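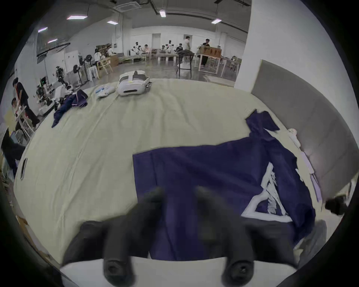
Navy on cream: the bed in its other job.

The bare mattress is the best folding table most of us will ever own, and we only get to use it between sheets. In Utville, where apartments run to 300 square feet and the dining table is also the desk, laundry goes to bed before anyone else does.

The method has its critics. The Wullevico Home School, which charges 84 dollars for an evening course in shirts, teaches that a garment should be smoothed flat, face down, sleeves out, on a hard surface at hip height. A mattress is soft, low and full of opinions. It wrinkles under the very shirt you are trying to unwrinkle.

Still, there is room. You can lay a long-sleeved navy top out to its full span and leave its twin in a heap farther up, where it can think about what it has done. The folded whites and pale blues get a patch of their own. A VR headset can sit up near the far edge.

White trim is where things go wrong. On plain navy you can be six degrees off and get away with it. Add a stripe that bends to a V and the whole town can see your fold was crooked. Students at Wullevico are told to match the stripe first and let the hem fall where it likes. At home in Utville, the preferred technique is to put that one at the bottom of the pile.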